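**Criminal damage or arson? Charging question, England and Wales**

**mustska_13** wrote:

I'm preparing a seminar note on section 1 of the Criminal Damage Act 1971 and want to check one point. Section 1(3) says that an offence committed under the section by destroying or damaging property by fire shall be charged as arson. Suppose a tenant sets light to a bin, scorches a fence panel belonging to the landlord and does no other damage. Is there any room to charge simple criminal damage if the value is low?

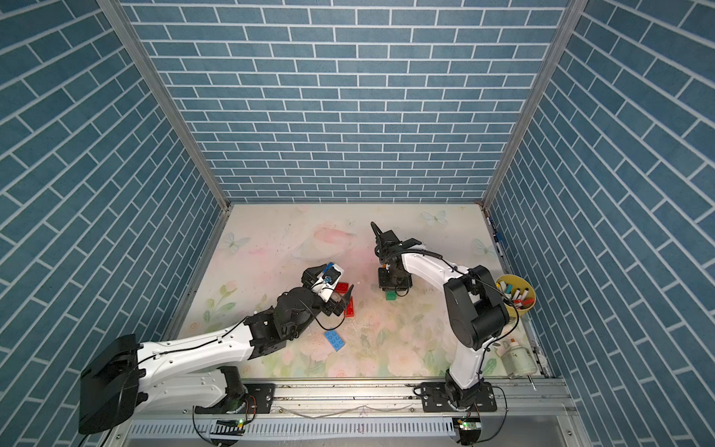
My reading is that "shall" settles it and that the value of the fence goes to sentence only. A colleague, Osvaldo Brito, says he has seen low-value fire cases go through as plain damage.

**loltier** wrote:

Your colleague may well have seen it. Charging practice isn't the same as the wording of the Act. I would still write the note on the basis that fire means arson. The low-value procedure for criminal damage in the magistrates' court doesn't apply where the damage is by fire, so the label has a procedural effect as well.

**Y. Nakajima** wrote:

Agreed on the procedure. Add that the maximum for arson is life, against ten years for simple damage under s.1(1). 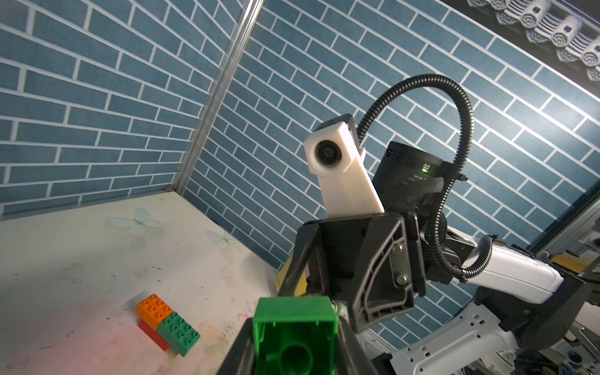 Does the prosecution have to show that the defendant meant to burn the property?

Recklessness is enough. Since R v G in 2003 the test has been subjective: the defendant must have been aware of a risk and, in the circumstances known to him, it must have been unreasonable to take it.

**dimitriou_60** wrote:

I disagree with loltier on one thing. You need actual damage by fire before s.1(3) bites. Smoke blackening that wipes off is arguable, and a seminar note should say so. Charring of the wood is enough, however slight.

**loltier** wrote:

I didn't say otherwise. The question said "scorches". If the surface is charred, it's damage. If it is soot alone, look at the cost and effort of putting it right, as with any other damage case.

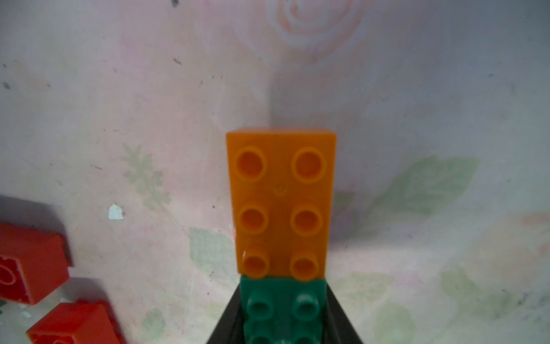

*Orange 2×3 brick, studs facing out, on a teal-green one.*

**dimitriou_60** wrote:

Scorched and charred are different words and the facts as given don't tell us which. That was my point.

**mustska_13** wrote:

Charred, then. Second part: if the bin stood against an occupied house, does s.1(2) need anyone to have been in danger?
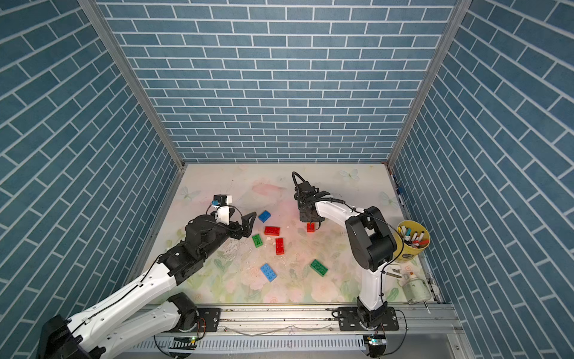

I have the draft saying it does not, and that what matters is intent or recklessness as to life being endangered by the damage.

**Y. Nakajima** wrote:

The draft is right. Keep the words "by the damage". Danger from the match alone won't do, see Steer. I'd put the aggravated form on its own page, as students mix up the two mental elements.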